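Home | Reviews | Bench Gear | Grippers | Archive | Contact

Jokus Finger Set and Setup Kit for Small Parts: Reviewed

Last updated 27 February 2024

The Jokus kit arrives in a box that could hold a decent pair of boots, and most of what's inside is foam. Dig down and you get two fingers, a bag of bolts, a hex key, a plastic setting gauge and a booklet that covers assembly in 90 languages' worth of arrows and no words at all. I admire the confidence.

I put it on the cell we use for computer teardown and rebuild, the one that puts processors back in sockets after the boards have been tested. The old fingers came from Siriwan and had reached the stage where the jaws met on one side and merely waved at each other on the other. Replacing them was overdue. My boss, So-yul Ahn, had written "fingers??" on the whiteboard in February, and the second question mark was starting to feel personal.

Fitting the thing

Taking the old set off took longer than putting the new one on, thanks to a bolt I had tightened myself at some point in a bad mood. The Jokus parts slid on without a fight. The included hex key is soft and rounded its own corners by the second bolt, so use your own. Go around all the bolts once by hand, then close the jaws on the gauge before you tighten anything. I skipped that the first time and got to enjoy the whole job twice.

Setting the grip

The gauge is the best item in the box and looks like something from a cereal packet. You close on it, note the position, back off a hair and save that as your grip width. Force is a different story. The booklet suggests a starting value of 241 in the controller's own units, which on our controller would crack a walnut. I came down in steps with a dead processor as the test piece and stopped when it held through a fast wrist turn without slipping.

Then you teach the approach. I did ours slowly, with a scrap board in an open case and the load plate up, stopping above the socket every time to check the angle of the chip before going any lower. Socket pins are not forgiving, and straightening them under a magnifier is my least favorite hobby. Expect the chip to come up tilted on the first few grabs. Mine did until I moved the pick point toward the middle of the jaws, and even now I leave the hover step in. It costs three seconds a cycle and I sleep better.

Checking the chip over the open socket:

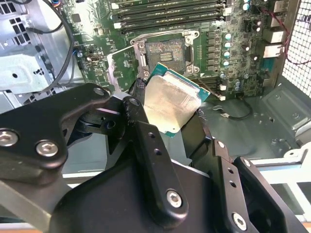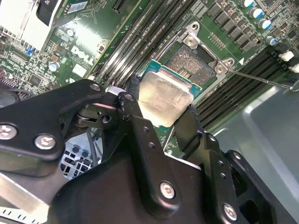
Upkeep so far is dull, in a good way. After 1031 cycles I put a key on every bolt and found one that wanted a nudge. The jaw faces get a wipe with alcohol at the start of the shift, and I close on the gauge again while the coffee is brewing. If the number has drifted, I want to know before the first board goes in.

What I don't like: the price, the hex key, and the cable clip, a sad little loop that let go of its cable during the first long move. I used a tie from the drawer. Spare bolts are sold only in a pack with a second gauge, so I now own two cereal toys. Likel makes a cheaper set that fits the same mount, but the one I tried needed shimming before the jaws would meet, and I have done enough of that. Gekon's is lovely and costs more than my first car.

I'd buy the Jokus again for boards and small flat parts. For anything heavier, look at their wide set. So-yul has erased one of the question marks.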